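Opening, 2 minutes

Hi everybody, I'm so glad you came out! Tonight is all about old postcards, and the Lanik harbor set in particular. Pass the two albums around while I talk — hands on the page edges, please, and keep the cards in their sleeves.

The set has 12 views of Dellport, sold at the ferry office one September and then never again. Print run was about 2,000. Most got mailed, so clean backs are hard to find (and I love the written ones more anyway!).

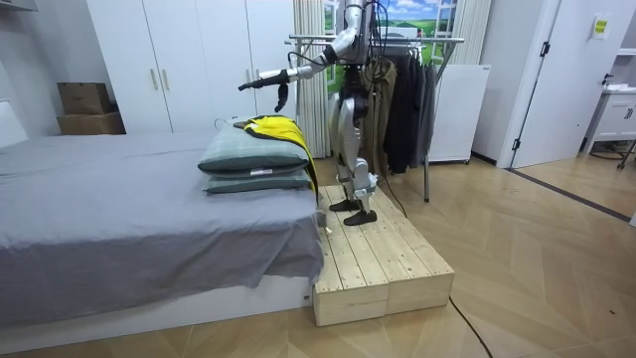
Next: telling a first printing from the reprint. Look at the stamp box. First printing has a dotted border, reprint has a solid line. Also feel the stock, which is thicker on the early ones. Hold up the ferry card, then the lighthouse.

Read the message on the Zorholm card out loud. Slow down for the bit about the goat.

Thank Nnamdi Oyelaran for lending his number 7, the fish market. I hunted for that one for 15 years and he had it in a cookbook!

Questions, then trading tables open at 8.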